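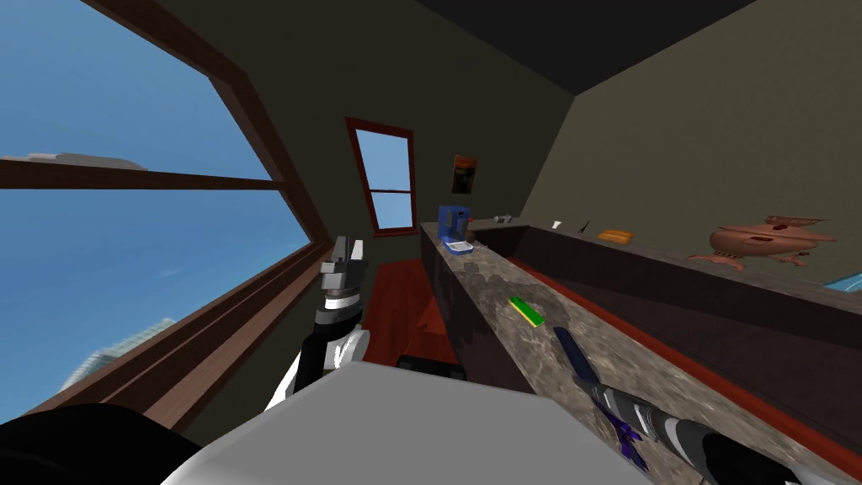
How long does it take to learn enough Welsh to argue with your neighbour about a hedge? Two years, if the neighbour is Dilwyn Lloyd and the hedge is mine.

I started in February, after Dilwyn had said something over the gate which I took to be a comment on the weather. I agreed with it warmly. The following Wednesday he came round with a saw and took eighteen inches off the top. I signed up for evening classes that same night.

The class meets in the Nundton library, in the room with the large-print westerns. Our tutor is Llinos Sayce, who is patient in the way of someone who has already decided how long she'll give it. Her brother Tudur comes along every other week so that we can hear a second voice, and what a voice it is. Tudur talks as if he's got a bus to catch and would quite like to miss it with you in tow. I got one word in nine from him during the first term. The word was usually "and".

There were nine of us at the start. By Easter the mutations had thinned us out. For those who haven't met them, mutations are what happens when a Welsh word sees another word coming and changes its first letter. You look up "gath" in the dictionary and it isn't there, because the cat has been filed under C. I spent a whole evening hunting for a word that turned out to be "bread".

Csaba Szénási is the best of us, which is annoying, as English is his third language and Welsh will be his fifth. He says Hungarian prepared him for it. Nothing prepared me for it. I did French at school and can still ask for the swimming pool.

What has helped, in case you're at the same stage:

- The radio, on low, while washing up. I understood none of it until one evening I understood the traffic.
- Flashcards. My pile stands at 2461 and I know the top half inch.
- Dilwyn Rowlands at the post office (a different Dilwyn, and a much kinder one), who won't switch to English for me unless there's a queue.

The argument itself took place last week. I'd rehearsed it in the bath. I told Dilwyn Lloyd, in full sentences and with what I believe was a correct soft mutation, that the hedge was mine and I'd liked it tall. He listened to the whole thing. Then he told me – slowly, for which I was grateful – that I'd said "wall" throughout.

We've got the conditional next term. Llinos says to bring a new notebook.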